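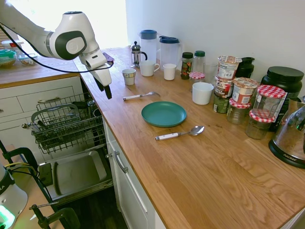 The gripper that kept dropping the fork

We lost most of December to one bad cable, and I'm writing it down mainly so I can find it again when it happens to the other arm.

The job is table clearing. The arm works over the oak counter, picks up a fork, a spoon and a plate, and puts them in the dishwasher. The project is called Zosden and it runs out of a rented house in Brondthorpe with a working kitchen. The spoon is easy. The plate is hard for the usual reason, a flat rim close to a flat surface. The fork had been fine since the summer and I'd stopped paying attention to it.

Then it started dropping the fork. The first time, the gripper closed on the handle, lifted, swung left toward the rack and opened in the air. The fork hit the dishwasher door and went under the cabinets. I put it down to a bad grasp and ran it again, and it was fine for the rest of the morning.

Over the next week it did the same thing 7 more times, so 8 drops in all. The log said the same thing each time: gripper closed, force normal, then a gap with no gripper data at all, then gripper open. No error was raised. The arm itself never missed a beat. It carried on to the dishwasher and went through the motion of letting go of a fork it no longer had.

What I tried, in order:

New fingertip pads. The old ones were worn, so this was worth doing anyway. No change.

More closing force. No change, and it left marks on the handle, so I put it back.

Reinstalling the gripper driver. I had updated it in November and was fairly sure this was the cause. I went back to the old version and got a drop on the second run. That cost me two days, counting the time it took to get the old version to build.

A different power supply, borrowed from the bench setup. No change.

After that I did what I should have done first, which was plot the drops against the arm's joint positions. All 8 were in the same small part of the swing, with the wrist turned most of the way over and the elbow coming back past the window. I moved the arm there by hand with the gripper powered up and wiggled the cable near the connector. The gripper opened.

The cable is a thin black one that runs outside the arm with a loop of slack to let the wrist turn. Somebody (me) had shortened the loop in the fall after it caught on a cabinet handle. With the shorter loop, the wrist pulled on the connector at that one angle. It didn't pull hard. It had taken months of pulling to work one of the wires loose inside the plug, and after that it would break contact for a moment and come back.

The part that bothers me more is what the gripper did when it came back. This one is a Gralance, and the way I had it set up, it runs its startup routine on reconnect. The startup routine opens the fingers all the way. So any blip in the connection meant letting go of whatever was being held, at whatever height, with the arm moving. With a fork that's a nuisance. We had a run with the glass jars planned for January, and I would not have enjoyed finding out then.

Changes made:

The cable is new and the loop is long again. It's tied at the elbow so it can't reach the cabinet handles, and there's a proper strain relief at the connector end.

The startup routine no longer moves the fingers. On reconnect the gripper holds where it is and waits to be told.

If the gripper data goes missing, the arm now stops. Before this, the arm and the gripper were two separate programs that didn't check on each other, and the arm would happily go on without a hand.

Breakable things stay at the back against the wall while the arm is moving, and no one reaches into the dishwasher during a run. We were loose about that second one. There were at least a couple of times I was picking a spoon out of the rack while the arm was coming over.

I then ran the wrist through the bad angle 1,000 times overnight with the fork in the gripper. No drops and no gaps in the log. I also pulled the plug on purpose, 2 times, mid-swing. The arm stopped and the fingers stayed shut both times.

The second arm has the same cable with the same short loop, because I shortened them on the same afternoon. I've ordered another from Daly and it should be here next week. Until it's in, that arm stays switched to manual.

I still haven't found the first fork's replacement cap, the little plug from the end of the handle. I think it's under the dishwasher.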